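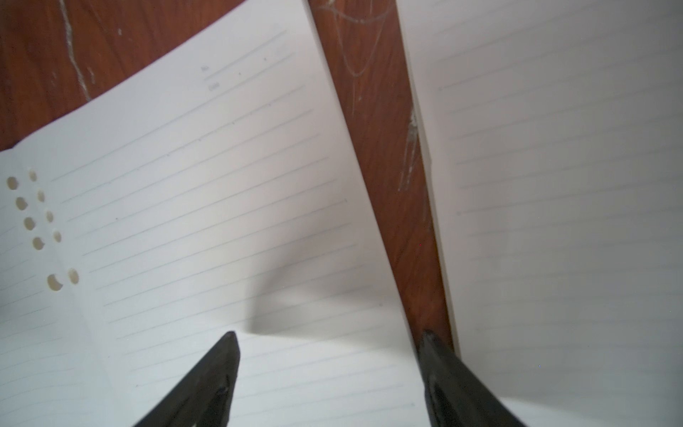

Photo: Eulalia Lagos / Kitham bench notes

Search this site Enter keywords Go

Re-squaring the fingers on a two-arm paper cell

I look after a little two-arm cell that handles paper and notebooks, and the question I get more than any other is why one arm will pick up a loose sheet all morning and then start plowing it across the floor like a snow shovel. Nine times out of ten it's the fingers! They creep. They get knocked. Somebody swaps a cable and leans on the wrist (guilty, twice). So this is my routine for getting them square again, start to finish, and it takes me most of a coffee.

What you need: a screwdriver that really fits your finger screws, small pliers, a few sheets of ruled loose-leaf, and a couple of softcover notebooks. Ruled paper is my favorite alignment tool and it costs next to nothing. The lines give your eye something to compare the fingertips against in the wrist view, and you can lay the sheets at any angle you like. I go for a steep diagonal, so I can't fool myself by lining things up with the rail.

1. Park both arms and cut the motor power. Leave the cameras on. Hold each arm while you do it, because mine sag when they go limp and the elbow comes down faster than you'd think.

2. Go along the mounting plates on the front rail and try every bolt by hand. If a plate has shifted, stop and fix that first. I once spent a whole Friday chasing a crooked gripper that was perfectly fine, and the plate was the thing that had moved.

3. Brush out the slots in the rail. Grit loves to live in there, and so do dropped screws, and you do not want either one under a plate when you tighten it.

4. Open the gripper all the way and bring up the wrist view over your paper. Both tips should sit the same distance up the picture. If one is higher, back off its screws half a turn, nudge, and snug it down. Don't crank it yet!

5. Close slowly on a single sheet. You want the tips meeting flat, with no twist. If the paper rotates as they close, one finger is touching first, so go back to step 4 (sorry).

6. Now tighten for real and look at the inner faces. A bit of scuffing doesn't bother me. A groove you can catch with a fingernail does, and that finger gets replaced.

7. Follow the wiring up each arm with your fingers, clip by clip. There has to be enough slack at the elbow for a full reach and not so much that a loop can snag the gripper.

Then I power up and bring the two arms toward each other at low speed, with notebooks down on the floor, some flat and some overlapping. Overlaps are where a bad finger shows itself. I run 13 picks per arm and if they all go cleanly I call it done. If even one goes wrong I look at the fingers again before touching any software, and I mean that, leave the software alone.
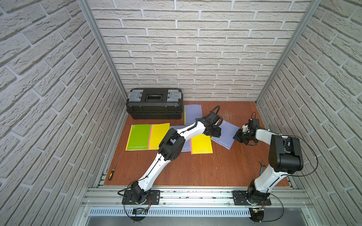
Zoriana Karpenko wrote in to say that she does the low-speed run one arm at a time, with the other parked well back, and only brings the pair together once each has passed by itself. Her cell lost an elbow cable when both arms went for the same notebook, and she'd put the cable check ahead of the finger work too.

I like the first part a lot and I've started doing it. On the cables I'm staying stubborn, since I move the wrist around so much in steps 4 and 5 that I'd only have to check them again.

As for how often: I go through the whole thing every 400 picks, plus any time an arm has hit something. The plate bolts get a quick try each morning. I write the pick count on a strip of tape next to the power switch, and when I put new fingers on, I start the count over from zero.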